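Drying socks indoors: clip by the cuff or the toe?
Laundry and Linens > Drying

popescu_m
My dryer died in July and I'm not replacing it. Shirts are fine on the rack, but socks take forever and the cuffs go baggy. How do you all hang them?

Mirsad Zupan
I use a small wire hanger with clips along the bottom bar, hung from a wooden rod over a table. Lay the socks out flat in pairs first, then clip them up by the cuff.
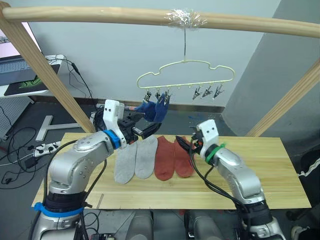 I do the dark ones first and work down to the light colors, so nothing gets mixed up. A load of 25 socks takes me two rounds. Mine are dry by Saturday night if I hang them in the morning.

vorkelent
Disagree on the cuff. The clip sits right on the elastic and the wet weight pulls on it. Toe up, always. I've done it that way for years and my cuffs are still tight.

Mirsad Zupan
Toe up leaves a dent in the toe and I can feel it in my shoe. One clip, right at the edge of the cuff, does no harm that I can see.

esholm107
It depends on the sock. Thin cotton can go either way. Thick knits I squeeze in a towel first — almost 2 minutes of pressing — and then hang. Don't wring them.

popescu_m
Would one clip per sock hold a thick knit, or do I need two?

Mirsad Zupan
One is enough if the spring is decent. My steps for the thick ones:

1. Press in a towel and pull the heel back into shape.
2. Hang one sock of the pair, then bring the other up to the rail.

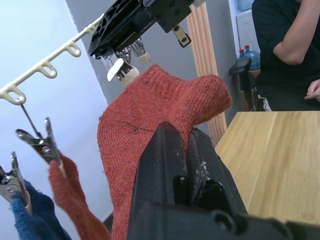 3. Leave a gap between socks so air gets through.
4. Turn them once before bed.

vorkelent
Step 4 is a waste of time if step 3 is done right. Otherwise fine. Still toe up for me.

popescu_m
Thanks. I'll try cuffs on half the load and toes on the rest.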